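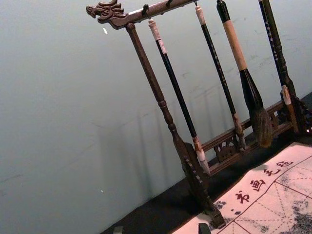

Calligraphy room adds hanging rack and gridded felt for brush storage and practice

2026-05-13

The Monent community arts center has changed how it stores and dries brushes in its calligraphy room. Brushes that used to lie in a shared drawer now hang from a carved wooden rack at the back of the practice table, and the loose sheets of backing cloth have been replaced by one large felt printed with a red grid.

The change follows a February review of the room's supplies. Serpil Yurt, who runs the brush program, found that most of the damaged brushes had failed at the same point, where the hair enters the ferrule. Water left standing there softens the glue, and a brush stored flat or tip up holds water longer than one hung with the tip down.

"The hair was fine on nearly all of them," Yurt said. "The glue had let go. You pick the brush up and the head turns in your fingers, and after that it is only good for mixing."

The room retired 7 brushes after the review. The replacement set was ordered through Yalçınkaya, a local art supply shop, which also supplied the felt. The rack was a gift from Evander Laing, a former student, who had kept it in his own studio.

The rack has two uprights joined by a low openwork rail, with small dark hooks under the top bar. One end of the bar is carved as a dragon head. Four brushes are on it at present. Three are slim, for small and medium characters, and the other is a large brush with a tan handle and a full head of dark hair, used for single characters on big sheets.
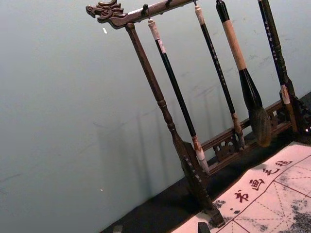 Hanging and rinsing

Under the new procedure, brushes are rinsed in cool water until the water runs clear, pressed gently between the fingers to shape the tip, and hung by the cord at the end of the handle. They stay on the rack overnight. Hot water is no longer allowed at the sink, and neither is soap, except on brushes used with bottled ink.

Caps are not to be put back on new brushes after first use. The plastic sleeve a brush is sold with traps moisture and bends stray hairs backward when it is forced on.

Spacing also matters. The large brush takes the most room and drips the longest, so it keeps its own place on the bar, clear of the slim ones. Brushes should not touch while wet. Dried ink will bind the hairs of one tip to the next, and pulling them apart breaks the points.

Grid and felt

The felt lies flat from the foot of the rack to the front of the table, over a black cloth. It does two jobs. It takes up ink that passes through thin paper, and the red lines show through the paper as a guide to size and spacing. Beginners are asked to fill one square per character and to keep the center of each character on the center of its square.

Yurt said the older backing cloths shifted under the hand and left creases that showed up in long strokes. The felt is heavier and stays put. It is not to be folded. At the end of the day it is rolled with the printed side out, and ink spots are blotted with a damp cloth and left to air dry. Scrubbing raises the nap and blurs the grid.

Paper for class use remains the practice grade, sold at the front desk in packs of 100 sheets. Packs of 200 can be ordered ahead. Students may bring their own paper and ink, but personal brushes are to be taken home and should not be left on the rack.

Laing will lead a short session on brush care later this season, covering how to open a new brush, how far up to load it - two thirds of the hair for most work - and how to bring a split tip back to a point. The session is limited to 6 places. Sign-up is at the front desk.

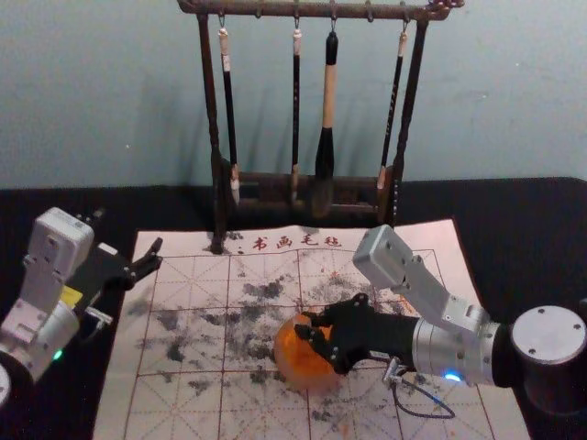 The brush rack and red-grid practice felt in the calligraphy room at Monent.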